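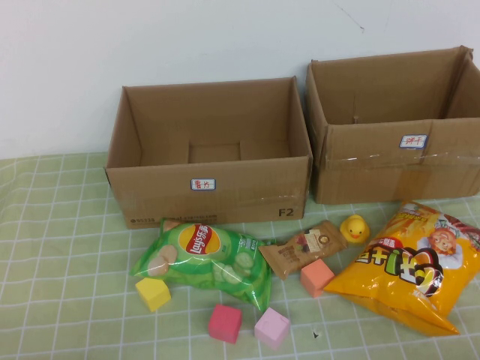

Vistness is a tutoring platform that runs online classes for elementary students, and this project measured whether the order of practice items affects how well younger learners keep new vocabulary. The pilot material came from the beginner Chinese course. Students read each word, say it, and then type it into the lesson window.

Student Projects > Online Learning > Term Reports > Item Order

Print this page | E-mail this page

By Radomir Shehu
June

1. Setup

The word list had 200 entries, taken from the Duvden beginner set. Entries with two accepted spellings in pinyin were removed before the list was fixed. Sessions were 15 minutes long and were delivered through the standard lesson window. Tutors were told to keep to the script and to give no hints during the recall part.

Two orders were compared. In the blocked order, all words from one topic were practiced together. In the mixed order, topics changed after every item. The schedule was produced with Sturnico, which exports a plain table that the lesson window can read.

2. Data

A total of 66 students finished both the practice and the recall sessions. The log files contained 237 session records after duplicates were deleted. Duplicates were caused by students reloading the page – the server opened a new record each time.

Typed answers were scored as correct only if the full word matched. Tone marks were ignored. Spoken answers were scored by the tutor and were not used in the comparison, as tutors differed in how strictly they marked.

3. Results

Recall was higher for the mixed order on food and household words. For numbers and colors there was no clear difference. Students in the mixed group took longer per item during practice, so they saw fewer repeats in the same session. This was not corrected for.

4. Limits

Students were assigned by class and not one by one, so tutor effects cannot be separated from order effects. The Vidmar placement test was given only to the later classes – starting level is therefore unknown for the rest.

5. Further work

The schedule should be rerun with equal repeats per word. The scoring script also needs a fix for answers typed with a trailing space, which are now marked wrong.

Print this page | E-mail this page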